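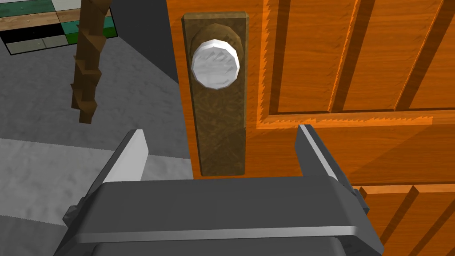 4 min read

3.2 Release timing and repeat listening

The second part of the study looked at how the timing of a new song shaped the way listeners returned to it. We worked with the catalog of Celum, an independent label with a small roster of country and folk singers, and with listening diaries kept by 107 adults. Each diary ran for nine weeks. Participants wrote down every song they chose to play on purpose, the time of day, and a short note on why they picked it. Songs heard in shops, in other people's cars or on the radio were left out.

Two groups were formed before the diaries began. The first received each new song on the day of its release, with no notice. The second received a message from the singer one week ahead, read aloud and lasting under a minute. Both groups were given the same songs in the same order. The messages were written by Matilde Magalhães, a singer on the label, and checked by Torben Frerichs so that none of them mentioned chart positions, ticket sales or awards.

Listeners in the second group played a new song more often in its first week, as Gill and Frerichs had predicted in their earlier pilot. The gap closed by the fourth week and did not return. What remained was a difference in the notes. Participants who had heard the message tended to write about the singer, while those who had not wrote about where they were or what they were doing. "I put it on while I was making dinner" is typical of the first group. "I wanted to hear how she sounded after the move" is typical of the second.

The diaries also showed a clear evening pattern. Slow songs were chosen most often after 9 p.m. in both groups, and the message made no difference to this. Two raters, Rui Brandão and Kamil Šťastný, sorted a sample of 600 notes without knowing which group they came from. Where they disagreed, the note was set aside and read again by a third member of the team - in most of these cases the trouble was a joke or a lyric quoted without comment.

Figure 4. Detail of a door with a round white knob, computer rendering.

One limit of this part of the work should be stated. The label's listeners already knew most of its singers, and a message from a familiar voice may not have the same effect as one from a newcomer. Réjean Gill has since repeated the procedure with 50 listeners recruited through the Azevedo concert series, where the performers were new to nearly everyone in the room. Those results are reported in Section 3.4, together with the full wording of the messages.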